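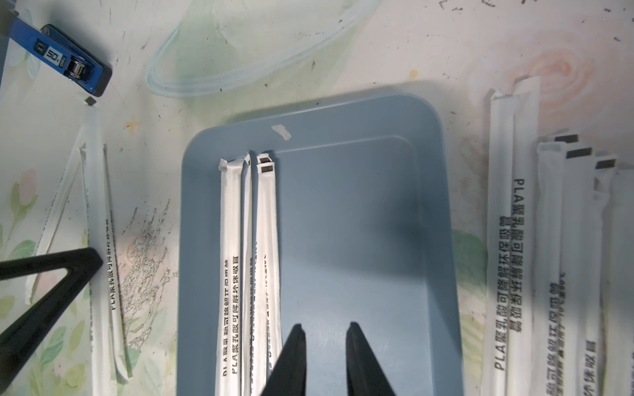 Wrapped Straws, Tray and Holder

README for the Sturkell tabletop set, part 2: drinks station

Welcome to the straw folder! It has turned into my favorite part of the whole set. Paper-wrapped straws are light, they roll, they hide behind each other, and their printing runs the long way, so even a small pile gives you plenty to look at.

What's in it

3,513 pictures of wrapped drinking straws being sorted and put away. They lie on the table, rest in a light blue plastic tray, or stand in a dark slate-blue container. All of the wrappers are white with black Chinese printing. The line you'll meet most often is PLA聚乳酸可降解环保吸管, which tells you these are degradable PLA straws.

Reading the wrappers

Some sides carry much more text than others. Look for the little leaf symbol with 源于植物资源 (derived from plant resources) under it, then 可生物降解 (biodegradable), then the temperature range, 适用于-10℃至80℃.

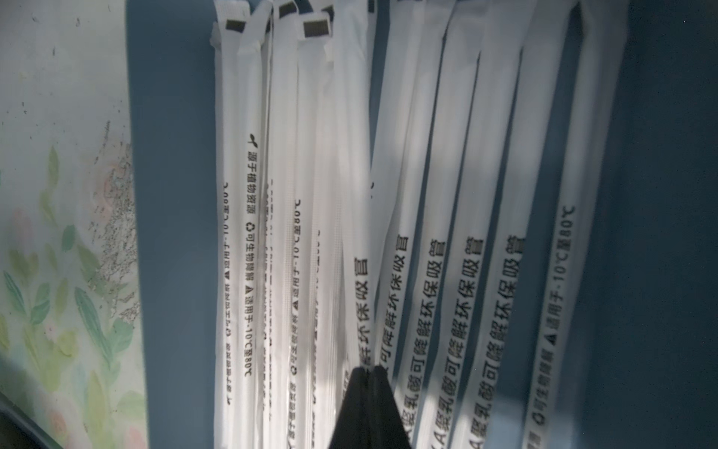 Please type the characters exactly as printed, even when they're upside down. If a neighbor covers part of a line, enter only what shows and leave the rest blank. The small dark marks near the crimped ends get the label "tab".

Labels

straw_wrapped: wrapper closed
wrapper_torn: torn or partly opened wrapper, with or without a straw
tray: the light blue one
holder: the slate-blue container

Folders

narkholm/ straws on the table and in the tray
hakar/ straws in the holder

Known gaps

Version 3 still mixes up wide and narrow straws in places. Fixes are very welcome, and so are more torn wrappers (we love those!). Send them to the Kaushik inbox with the folder name in the subject line.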